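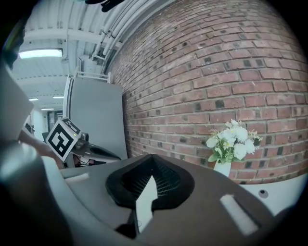

How far from the wall should the table go? Leave a gap of 5 inches, enough to get your hand and a duster down the back.

Section 8: Placing the Brulley table and dressing the top

I've set up more of these than I can remember, and a white top against red brick is still my favorite way to do it. The brick does most of the decorating for you! If yours has a good mix of reds and browns with some dark ones thrown in, go easy on everything else.

1. Sweep along the foot of the wall first. Old mortar sheds grit, and it'll scratch the top if you drag anything across it.

2. Carry the table in with a helper and set it down on all its feet. Please don't slide it – I did that with my first one in Toledo and bent a glide.

3. Check that the top is level both ways. The glides turn by hand, clockwise to lower.

4. Find the small round hole in the top and decide which end of the room you want it at. I like mine near the outlet. Turning the table later means clearing it all off again, so have a good think now.

Note: The Dronmont partition panel (sold separately) goes up after the table is level. Stand it upright next to the brick and tighten the frame screws a little at a time, going back and forth between the sides.

5. Wipe the top with a damp cloth, dry it, and add your flowers. A small white vase is plenty. I use artificial ones, white and cream with a few pinkish buds, and I bend the leaves outward so they spill over the sides a bit.

6. Step back 10 feet and look. If the bouquet seems flat, pull two or three stems forward and leave the rest alone.

Caution: Don't hang anything from overhead pipes, however handy they look. That goes for string lights and planters too.

Caution: Keep the vase off the hole. A narrow base can tip there.

Care: Dust fake flowers with a hair dryer on cool (outdoors, trust me) every September or so. For marks on the top, use the Tronstead cleaner, part 43, and skip the scrub pads.

Revised 05/11/2020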